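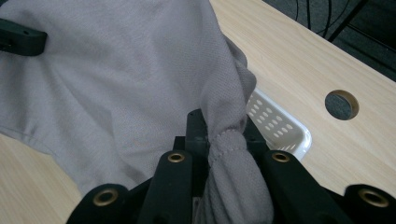
A bunched length of gray cloth, held in a hand-operated gripper during a recording session at Brisari.

The working day at Brisari starts with a heap of fabric on a table. Someone picks up a gripper, squeezes the handle, and begins to fold. When the cloth is flat and square, the recording is stopped, the cloth is shaken out and dropped, and it starts again.

The company, which rents the upper floor of an old print shop in Cisberg, wants to build software that can handle clothes and linen. Its first customer is Böttcher, a commercial laundry on the other side of town that washes for hotels and two hospitals. Washing and drying there are done by machine. Sorting and folding of anything that isn't a flat sheet is still done by hand, and the laundry has trouble filling the late shift.

Earlier attempts to automate the job relied on rules. Engineers wrote down what a corner looked like and what to do on finding one. That worked for stiff towels laid out the same way every time. It fell apart with shirts, which seldom land the same way twice.

Brisari's approach is to collect examples and let a model learn from them. The system, called Nillska, is trained on recordings of people doing the task. For each moment, the model gets the view from the gripper's camera, the position of the tool in space, and how far the fingers are open. From that it learns to predict the next movement. The recordings are made with a tool held in the hand, so the staff can work without a robot arm in the room. The arm comes in later, when a trained model is tested.

A full day produces 975 usable recordings across the team. There are 6 people on it, most of them part-time, and they work in pairs. One folds while the other watches the screen and marks each attempt as good, usable or bad. After an hour they switch. The gripper isn't heavy, but wrists get tired, and tired people start taking shortcuts that show up in the data.

What counts as a good recording has changed since the project began. At first the team threw out any attempt with a mistake in it. A dropped corner meant starting over. The resulting model could fold well as long as nothing went wrong, and when it missed a grab it kept going through the motions with nothing between its fingers. Now a dropped corner stays in, as long as the person picks it up again. Some sessions are given over to recovery alone. The cloth starts out twisted or half folded the wrong way, and the job is to get it back to something workable.

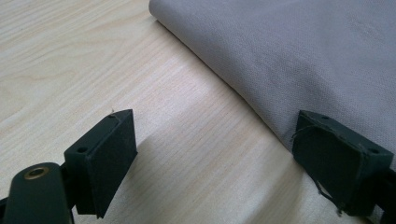 Thin fabric is the hardest part of the job. A person lifting the edge of a T-shirt feels the cloth between finger and thumb and knows at once whether it's one layer or two. The gripper gives the model no such feeling, so it has to go by what it sees. With a gray knit lying folded on a pale tabletop, there isn't much to see: a thin line of shadow where the fabric meets the wood, and a slightly lighter strip where the fold curves over. The tool throws a soft shadow of its own across the table as well. A model that has only seen cloth under one lamp may take that shadow for an edge. Brisari moves its lamps between sessions and records at different hours, including an evening shift that ends at nine.

Wear is another matter. Fingertips pick up lint, and their surfaces get rougher with use – enough to change how easily cloth slides. The team used to swap tips as soon as they looked tired. They now keep some worn ones in service on purpose, and log which set was used, on the grounds that a machine in a laundry won't have fresh fingertips every morning either.

The bookkeeping takes more time than visitors expect. Every recording is stored with the type of garment, the starting state, the lamp position and the initials of the person folding. Without the initials, the team would have missed an early problem. One folder always worked from left to right and had made far more recordings than anyone else, and the model had picked up the habit. It did poorly on anything that needed to start from the right. The fix was a limit on how many recordings one person can add in a week.

So far the collection covers 11 types of item, from pillowcases to hospital gowns. Fitted sheets have been tried and put aside for now. Socks are handled separately, as matching them is a different task from folding them.

In the most recent test, the arm was given 19 shirts it had not seen before, dropped on the table one at a time. It folded 11 of them to the laundry's standard. Most of the failures came at the first grab, when the gripper took two layers or closed on air. Böttcher has asked for a much better rate before it will put the system on its floor, and for a folding time closer to that of its staff.

The next round of recording is set for April and will deal with first grabs only. Each attempt will be a few seconds long: approach the cloth, take one layer, lift, let go. The team has also started a Saturday session for people who have worked in laundries and are paid by the hour to show how they do it. Their way of finding a collar, according to the staff, is faster than anything recorded in the first round, and the model will be trained on both.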